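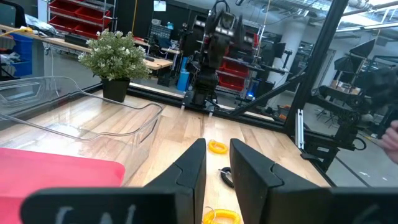

Spiral key bands, two yellow and one black, on the table with the clear bin beside them

How do you store coiled wrist keychains so they don't tangle?
Posted by Adhiambo Mabula

Hello everyone! I look after the locker keys at the Aradley swim club, and over the years we have ended up with 20 of those stretchy spiral bands you wear on your wrist (yellow for the pool side, black for staff). They all live in one big plastic bin, and every single time I reach in for one I pull out a sort of chain of them, wound through each other like old phone cords. Last Saturday it took me almost 5 minutes to free one band while a very patient family stood there dripping. I'd love to keep using the bin if I can, it's a good size and you can see what's in it. Any ideas? Also, a couple have stretched out and gone floppy, can those be saved?

Duangjai Kamolrat
Oh, I know this one well, we had the same trouble at the dance studio! What worked for us was threading each color onto a cardboard tube from a roll of paper towels. The bands sit side by side and can't wind into each other, and you just slide one off the end. Two tubes fit in most bins, so you could do one yellow and one black. If you'd like something sturdier, a piece of plastic pipe does the same job and doesn't mind wet hands.

For the floppy ones, wrap the band tightly around a pencil, clip both ends, and dip it in hot (not boiling) water for a minute, then cold water before you take it off. Mine came back nicely, though the one that had spent a summer on a car dashboard never did.

Tariq Ansari
Hooks. Get hooks.

Lertchai Saithong
I'd go with the tubes too, but please let the bands dry first, ours got a bit slimy when they went away damp. I hang them over a towel bar overnight and put them back in the morning when I make the coffee.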